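Ticket 282: Label printer skips every other label after the move to the back bench
Product: Siller desktop label printer, connected through Keveck print bridge
Status: Closed by reporter
Priority: I said medium, the form changed it to normal

What I wrote when I opened it

Hi all! I run a small mail-order yarn shop, Bekine, and I print my own shipping labels on a Siller desktop printer. It has been a great little machine for two years. Last week I moved it from the front counter to the back bench (more outlets, less cat) and ever since then it prints one label perfectly, spits out a blank one, prints one perfectly, spits out a blank one. I go through labels by the roll of 1000, so you can imagine how I feel about throwing half of them in the trash.

Things I haven't changed: the label size, the brand of roll, the laptop. Things I have changed: the spot it sits in, the USB cable (the old one was too short), and I updated the Keveck bridge because it kept nagging me.

Going to keep notes in here as I try stuff. Feel free to jump in if you spot me doing something dumb.

Note, same afternoon

Turned it off and on. Turned the laptop off and on. Unplugged everything, made tea, plugged everything back in. Good label, blank label. The tea was nice.

I also opened the lid and blew the dust out. There was a lot of dust! And some mohair. I wiped the little sensor window with a dry cotton swab, then with a swab and rubbing alcohol, and let it dry before I closed it up. Printed 4 test labels from the bridge and got two printed and two blank.

Note, next morning, 8:40

Support wrote back and asked me to run the gap calibration. For anyone finding this later, on my model you hold down the feed button until the light blinks twice and let go. It feeds a few blank labels, figures out where the gaps are, and stops. Mine fed 5 and stopped right on the tear bar, so it plainly knows where a label ends.

Then I held the button again to get the self-test page, the one that prints with no computer involved at all. Came out fine on one label, no blank after it. Did it again. Fine again! So the printer on its own behaves itself and I'm now giving the laptop the stink eye.

Support also asked for the firmware version. It's the newest one, I checked on their page.

Note, later that morning

Swapped back to the old short cable with the laptop balanced on a stool next to the bench. Same skipping, so I've put the new cable back and I'm sorry I doubted it.

Tried printing a label straight from the shipping site as a PDF, with Keveck shut down completely. One label, no blank. Printed a second one, no blank. Turned Keveck back on, sent the same PDF through it, and there was my blank. I did a little dance.

So it's the bridge, or it's something the bridge is being told. I've asked for this ticket to be moved over to that side of the help desk and they did it within the hour, thank you!

Note, after lunch

Went through the Keveck settings with the support chat open in another window. The paper profile said 4 x 6, which is right. The margins were zero, which is right. There's a drop-down called "After each job" and mine was set to "Feed to tear position." I don't remember ever touching it, but then I don't remember half of what I click on when a window pops up in the middle of packing orders.

Changed it to "Do nothing." Sent three test labels. No blanks! Sent a batch of real orders and the first few were great and then a blank came out again. Argh. Better than before, though, it went from every other label to every now and then.

I sat and looked at which ones did it, and every blank came after an order from the Lekota storefront. Orders from my own website never do it. Lekota sends its labels with a packing slip tacked on as a second page, and I'd told it long ago to leave the slip off. Seems like it was still sending the page, only with nothing on it. The old version of the bridge must have been dropping empty pages for me all this time and I never knew.

Note, a bit later

Support confirmed it. The new version has a checkbox, "Ignore empty pages," and it's off unless you turn it on. It's under Advanced, below the part about fonts, where I would never in my life have looked. They said they'd pass along that it ought to be on by default. I would like to add my vote to that.

What worked, in order, for the next person

1. Print the self-test page from the printer's own button. If that doesn't skip, leave the sensor alone and go look at the software.

2. Close Keveck and print a PDF directly. If the blanks stop, you've found your neighborhood.

3. In the bridge, open the printer, go to Paper, and set "After each job" to "Do nothing." Save it with the button at the bottom. If you just close the window it forgets.

4. Go to Advanced, scroll way down, and check "Ignore empty pages." Save again.

5. Run a mixed batch, with orders from every storefront you sell through, and stick the labels on as they come out so you can match each one to its order. Poly mailers are easiest for this, one to a tote, and smooth down any crumpled spot before the label goes on or the barcode won't scan.
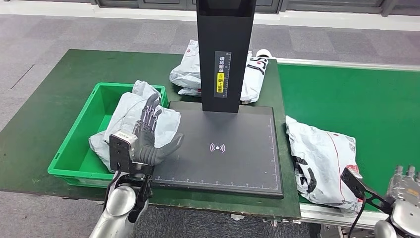
6. Restart the laptop and run one more label. Mine kept the settings, but a person on the forum said theirs went back to the old ones until they did the save twice.

Last note before closing

Ran all of the afternoon's orders, both storefronts mixed together, and not one blank. I've saved the wasted labels in a drawer and I'm using them to mark dye lots, so they're not a total loss.

One small leftover question, and it doesn't need its own ticket: the light on the printer now blinks slowly green when it's idle, and I could swear it used to stay solid. Printing is fine either way. If somebody knows what the slow blink means, leave it in the comments and I'll see it, I've got email alerts turned on.

Closing this from my end. Thanks for being so patient with me!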